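Home Shop Storage Sale Contact

Category: Storage > Clear Bins & Dividers

Grellitow Divided Storage Container, Clear

Back in stock as of Wednesday. Big clear plastic container with compartments inside, from Grellitow. For craft supplies, batteries, cables, tea bags, hair stuff, whatever keeps ending up in the drawer.

Clear all the way through so you can find things without emptying it. Slight frosted look to the walls - normal, that is how they're molded, please don't send it back for that.

Dividers: thin clear sheets. Pinch at the top, pull straight up. Might be stiff the first few times. Wash before first use, warm water and dish soap, no dishwasher (they warp, we tried it). Dry them flat.

Sold single or in a case of 10. Case price is almost 40 percent off, call or email for that one. Spare dividers come in packs of 5, see Nultus parts page. The old Mancuso sheets do NOT fit, differnt thickness.

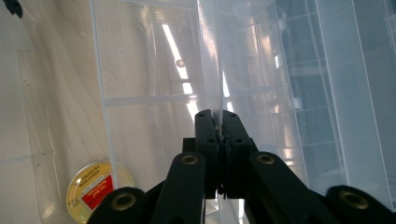
Weight limit is on the sticker, go easy if you're stacking them full. Lids sold seperately, the Vatel snap lid is the one you want. Felt liners are on order, should be here in October.

Shipping: goes out next day if you order before noon. Cracked corner on arrival? Keep the box, send us a photo, we replace it. Returns OK if unused - sheets included please, we get a lot of them back with one missing.

Only 600 in this batch, no word yet on the next.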